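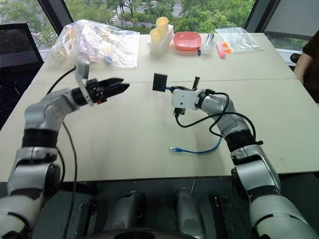 The Plirnell cell by the windows, with both arms over the table and a network cable below them.

Plirnell two-arm cell: README

Last edited 2018-05-21 by Ynyr Edwards. Corrections to Myfanwy Griffiths, who will make them and then tell you what else you got wrong.

What this covers

Setting up, looking after and mending the two-arm table cell. It does not cover the Mykhailiuk planner, which has its own README and its own sense of humour. If the arms go to the wrong place smoothly, read that one. If they go to the right place badly, carry on.

Parts

– Two arms, left and right. Left and right are as the robot sees them. Standing opposite and arguing about this has cost us more time than any fault.
– Table made of two tops pushed together. The seam runs across, side to side.
– Controller running Zomora. Settings live in cell.conf and nowhere else, whatever the old notes say.
– A blue network cable with clear plugs, used as the handling piece.
– Spares drawer, labelled Munotico after the firm that sold us the drawer. There are no Munotico parts in it.

Before switching on

Check the seam. The tops creep apart over a few weeks and a plug will find the gap before you do. Push them together by hand and run a finger along the join.

Look at the cable loops on both arms. They need enough slack for the elbow to bend fully, and no more. A loop that can reach the fingers will get there sooner or later.

The row of things along the far edge (cups, pink bowl, bag and so on) belongs to the tidying task and can stay where it is for cable work. Please don't add your lunch. The arms make no distinction and neither does Myfanwy.

Someone sits at the side of the table whenever the arms are live. Elbows off the corner during homing.

Starting up

1. Power the controller and wait for Zomora to report ready. It reports "nearly ready" first, a message of no known use.

2. Home the left arm, then the right. Doing both together works until it doesn't.

3. Open and close each gripper with nothing in it. The position reading for the left one should settle at 706 open and 20 closed. The right one should read 1,575 open. If it shows 1,658 you have loaded the September settings, so go back and load the current ones.

4. Lay the blue cable on the table with a plug where the right arm can get at it. Stretch it out loosely. Coils are for people who enjoy retries.

5. Run the hold check. The right gripper should keep the black connector upright over the middle of the table, with the blue cable trailing down to the tabletop. Leave the left gripper slightly open and out of the way. Watch the connector for a full minute – if it leans, stop and go to Repairs. 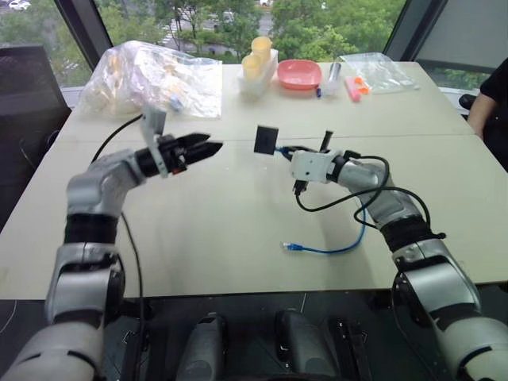
6. Save the log. Use a name that means something. We have eleven files called test_final.

Repairs

Connector leans in the grip: clean the inside of the fingers with a dry cloth, then check the finger screws. Tighten until snug. The previous pair were tightened until heroic.

Wrist cable snags: stop the arm, free the cable by hand, put the loops back as they were and run the bend test from the start. Don't tape it to the forearm.

Arm won't home: restart the controller once. If it still won't, ask Ynyr. Restarting it nine times has been tried.

Known problems

Low sun through the windows upsets the plug finder, which then reports clear plugs all over the tabletop. There is a blind on order.

The right arm is slower to settle than the left. We have stopped taking it personally, but the ticket is still open.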